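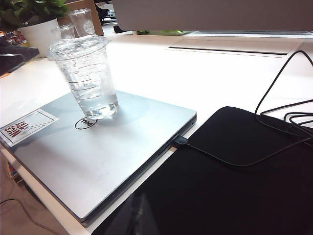
Según Valentini, lo difícil de enseñar a un brazo a recoger una mesa es convencer a la gente de que no la ordene antes. Durante las primeras semanas del proyecto, quienes preparaban los puestos alineaban los objetos, apartaban los cables y dejaban cada cosa con espacio libre alrededor. Las grabaciones salían limpias y el modelo aprendía deprisa. Luego se ponía el brazo delante de un escritorio cualquiera y se quedaba parado a diez centímetros de un vaso.

El proyecto se llama Vuko y lo lleva Platow, una empresa pequeña que ocupa la segunda planta de un edificio de oficinas. Su propósito cabe en una frase: reunir ejemplos suficientes de tareas de escritorio para que un sistema de aprendizaje pueda imitarlas con un brazo y una pinza. Coger un vaso, dejarlo en otro sitio, apartar un cuaderno, cerrar un estuche. Nada que una persona tarde más de un minuto en hacer.

La unidad de trabajo es el episodio. Un operador guía el brazo a distancia, con un mando que reproduce los movimientos de la muñeca, mientras se registran las imágenes de la cámara de la pinza, la posición de cada articulación y la apertura de los dedos. El episodio empieza con el brazo en reposo y termina cuando el objeto está donde pedía la instrucción, o cuando el operador se rinde. Los dos finales se guardan, con etiquetas distintas.

Un turno normal produce 30 episodios. Parece poco para una mañana entera, y los propios operadores lo dicen. La grabación en sí dura menos de un minuto, pero entre una y otra hay que cambiar la disposición de la mesa, escribir la instrucción, comprobar que los datos se han guardado y revisar el vídeo a velocidad doble. A media mañana se hace una pausa obligatoria, porque la muñeca del operador se cansa y eso se nota en las trayectorias: se vuelven más cortas y más bruscas.

La primera meta eran 1000 episodios por tarea. Para la familia de los vasos ya se ha alcanzado, y es la que más ha dado que hablar dentro del equipo. Un vaso de plástico transparente reúne casi todos los problemas a la vez. Deja ver lo que tiene detrás, de modo que su contorno cambia según el fondo. Devuelve la luz del techo en puntos muy brillantes. Cede si se aprieta demasiado y resbala si se aprieta poco. Si lleva algo de agua, el peso se concentra abajo y el conjunto se balancea al levantarlo.

También cuenta dónde está apoyado. Sobre una mesa blanca, la pinza tiene una referencia de altura estable. Sobre la tapa de un portátil cerrado, el vaso queda algo más alto y descansa en una superficie metálica con reflejos propios. En los primeros ensayos, el brazo bajaba hasta la altura de la mesa, que era la que había visto siempre, y llegaba a empujar el ordenador. Hicieron falta unos 300 episodios con vasos colocados encima de otras cosas para que la política empezara a calcular la altura a partir de lo que veía.

De ahí salió la norma que más se repite en la planta: el puesto se graba como está. Los cables se quedan, las plantas se quedan, las pegatinas de los portátiles se quedan. Si hay otros vasos detrás del que se va a coger, tampoco se mueven, y la instrucción tiene que decir con claridad cuál es el bueno. «Coge el vaso que está sobre el portátil» sirve. «Coge el vaso», con tres en la mesa, se devuelve al operador para que lo reescriba.

La redacción de las instrucciones ocupa más tiempo del previsto. Al principio las escribía una sola persona y todas se parecían: verbo, objeto, destino. El sistema funcionaba bien con esas frases y mal con cualquier otra. Ahora cada episodio lleva tres versiones escritas por personas distintas, con la única condición de que describan lo mismo. Aparecen «quita», «aparta», «levanta», «pásame», y aparecen referencias más vagas, como «el de delante» o «el que tiene agua». Las vagas se revisan a mano. Algunas se descartan y otras se quedan, porque así habla la gente.

Platow no graba sola. Prerklow, un taller que hasta hace poco se dedicaba al mantenimiento de máquinas de envasado, aporta un segundo puesto con el mismo modelo de brazo. La colaboración empezó en marzo y trajo una sorpresa incómoda. Los episodios de un sitio y de otro, en apariencia equivalentes, no se mezclaban bien. Tras varios días de comprobaciones se encontraron dos causas. La cámara de Prerklow estaba montada con una inclinación ligeramente mayor y sus operadores, acostumbrados a maquinaria pesada, se acercaban a los objetos desde arriba, mientras que en Platow se entraba casi siempre de lado.

Lo primero se arregló con una plantilla de montaje que ahora se usa en los dos puestos. Lo segundo se discutió más. Hubo quien propuso fijar una sola forma de acercarse, para que los datos fueran uniformes. Se decidió lo contrario — mantener las dos y anotarlas — con el argumento de que un vaso pegado a una maceta no se puede coger de lado y uno con tapa abombada se coge mal desde arriba. El sistema tiene que haber visto ambas cosas.

Los fallos tienen su propia carpeta. En la revisión de los últimos episodios de vasos se apartaron 33 intentos en los que el operador no completó la tarea. En unos, los dedos se cerraron antes de tiempo. En otros, la pinza rozó un cable y lo arrastró consigo, y el operador tuvo que retroceder. Estos últimos son los más valiosos para el equipo, ya que contienen la corrección: el brazo se equivoca, se retira y vuelve a entrar por otro lado. Un modelo entrenado solo con aciertos no sabe qué hacer cuando se sale del camino.

Grabar en puestos reales tiene también un coste que no figura en las tablas. Quien cede su mesa se queda sin ella un rato, y hay que acordar antes qué puede verse. Las pantallas se apagan. Los papeles con datos personales se guardan en un cajón. Si después aparece algo que no debía estar, el episodio se borra entero, sin recortes. En Platow se hace una ronda los lunes a primera hora para preguntar qué mesas están disponibles, y a veces la lista es corta.

En cuanto a resultados, el equipo prefiere hablar con cautela. El brazo coge vasos en mesas que no había visto, también cuando hay otros cerca, y suele fallar si el fondo es muy claro y la luz cae de lleno. Los recipientes llenos hasta arriba siguen fuera del programa. Tampoco se ha probado con vidrio, por prudencia y por el suelo.

La siguiente familia de tareas son los cables: recogerlos, desenchufarlos, apartarlos sin tirar de lo que tienen conectado. En Prerklow han empezado con extensiones sueltas sobre una mesa despejada, a pesar de la norma, para ajustar la fuerza de la pinza. Esos episodios se guardan aparte y no entrarán en el conjunto principal. Los que cuenten se grabarán en los escritorios, cuando vuelva a haber mesas en la lista.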